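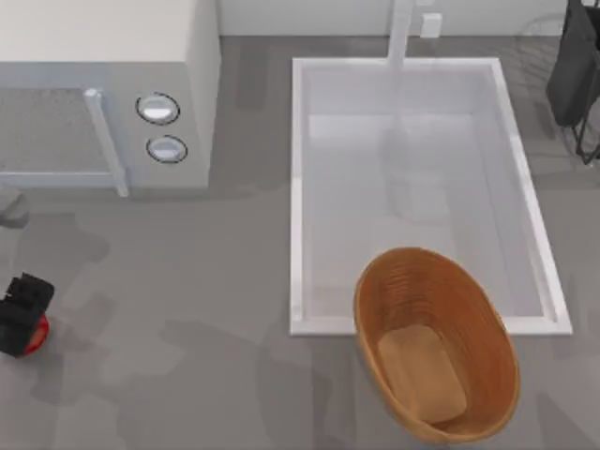

Image: computer render, own files

2024-07-16

Quick one tonight, typing this on the train with 37 per cent battery so it may stop being tidy.

Went to the open evening about the Wester hydro scheme. Village hall, too hot, good turnout. For anyone who hasn't followed along (fair enough, I've barely posted since December) Storon want to put a small run-of-river plant on the Avram just below the old weir. 5 megawatts. Two turbines, a buried pipe, a powerhouse they say will look like a barn. We'll see about the barn.

What's new: the money. Up to now it was all "funding in discussion". Now there's a lender, and Bruvari are in for a minority stake. Storon keep the rest and run the thing. They wouldn't say what rate they're borrowing at, which I sort of expected, but they also wouldn't say how long the power contract lasts and that one bothers me. If you don't know how long someone's agreed to buy the electricity then you don't really know anything about wether it pays.

I asked. Got told it was "commercially sensitive at this stage". Wrote that down word for word.

The grid connection is the bit I'd worry about if it were my cash. The line up the valley is old and thin and they need a new stretch of cable to the substation. Storon pay for that, apparently, not the network. Fine. But the date for it has already slipped once and the woman on the grid stall looked very tired when people brought it up.

Fish. Lots of fish questions. There'll be a ladder and a screen, and a minimum flow they have to leave in the river whatever the season. Anglers not happy with the number. I don't know enough to say who's right – the flow tables were on a board at the back and I only got a photo of half of it, sorry.

Letters of objection so far: 674. Over half are about the access road, going by the summary sheet. Lorries past the school, mainly. That seems fixable to me? Different hours, or use the forestry track. Somebody suggested the track and got a round of applause.

Community fund is still in there, still vague. A yearly payment linked to output, so in a dry year it's less. I'd rather have a flat sum myself, even a smaller one.

I'm still for it, on balance. More for it than I was in December. But I want the contract length in writing and I want to see teh cable date before anyone digs anything.

Comments to the council close in 2 weeks. The form's on their planning page, bit hidden, look under "major applications" and then scroll a long way.

My stop. More when I've read the appendix.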